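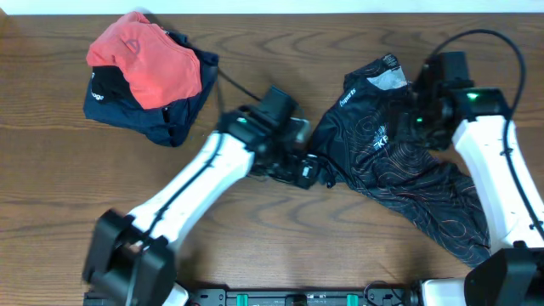

House rules for the folding table

14 May 2022

I have spent a good part of my working life complaining about rules, so it is a little embarrassing to report that I now write them. Ours cover two robot arms and a heap of laundry. They fit on both sides of one sheet of paper, and the sheet has been laminated, so there is no going back.

The project is called Clivari. The arms fold clothes while a person drives them, we keep the recordings, and later on a computer tries to fold clothes after studying how the person did it. We started with no rules at all apart from the one everybody starts with, which is "be careful." Be careful is a fine thing to say to a child holding scissors. As a work instruction it has the drawback that everyone in the room believes they are already doing it.

What changed things was an audit of our own recordings. Despina Vidmar went through 932 of them and threw out 339. I had been telling people the collection was going well. Despina put the discard list in my inbox with no message, only the attachment, and I think that was the correct tone.

Very little of what she threw out was the fault of the machines. A sleeve had been straightened by hand halfway through. Someone had started recording before they had decided which shirt to do. Someone else had folded a pair of shorts very nicely and labeled it "towel." So we sat down in the Stotthorpe office and wrote the sheet, and I'd like to go over the parts that have held up, along with a few that haven't.

Hands stay out while the arms are live

You'd think this one writes itself. It took us three drafts. The first said "keep clear of the robot," and we spent most of an afternoon on what clear meant. The second gave a distance, and people guessed at the distance, generously, in their own favor. The third says: if the motors are on, no part of you is over the table. If a shirt slides off onto the floor, it lives on the floor until the run is stopped. People hate this. A shirt on the floor is apparently more than most adults can bear.

The arms we use are light, and I hear a lot of "they can't really hurt you." Perhaps not much. But they have fingers that close, the fingers close where the driver is looking, and the driver is never looking at your thumb.

Speed is part of the same rule. New drivers are held to 70 percent of full speed until somebody else has watched them do a whole session. I was held to it myself, by people I hired.

Cables get checked before clothes get checked

Each arm has a black cable running along its white link, with slack looped at the wrist so the joint can turn. Too little slack and you're pulling on a connector all day. Too much and the loop finds its way under a collar and gets folded into the garment, which I have seen done with great neatness. The rule is to move both arms slowly through their full reach at the start of a session, watching only the cables. It's dull. I've caught one bad clip this way and would like more credit for it than I have received.

Real clothes, as they come

This was the longest argument. One camp wanted plain shirts, all one size, pressed. The other camp (me) pointed out that no household on earth owns that laundry. We want the black sports shirt with faint coppery contour lines swirling all over it, the kind of pattern that makes you doubt where the edge of a sleeve is. We want prints, logos, labels at the collar. The sheet says garments go down crumpled, and nobody smooths them first to be kind to the driver.

Cieślak, who supplies our secondhand clothing by the sack, considers us his strangest account. We send things back when they wear out and he asks, every time, what we did to them. Folded them, we say.

Finished work stays in its corner

Folded things go to the side of the table, stacked, and the middle stays open for whatever is next. The stack isn't to be tidied mid-session, however it looks. I have stood next to a stack with one dark corner poking out of it and kept my hands in my pockets, and I felt that this was growth.

The original version said the stack should be "neat." Struck out. Neat is an opinion, and we had 3 people with 3 of them. Now it says a folded item must stay folded when the next one lands on top of it. You can check that by watching.

Failed runs get kept and labeled

If a fold goes wrong, you finish or you stop, and you mark it as failed. You don't delete it. The group at Dalbridge told me they delete theirs, and they were very cheerful about their success rate.

Rules I would take back

We had one about no coffee in the room. It lasted until July of last year, and enforcing it used up goodwill I needed for the cable rule. Now the coffee has its own shelf by the door. We also had one requiring a written note after every run, which got us several hundred notes reading "ok." It's a note per session now, and people write actual sentences, some of them rude.

The sheet is due for another revision. Despina wants a line about what counts as the start of a run, and she has already written it, and it's better than mine. The laminator is booked.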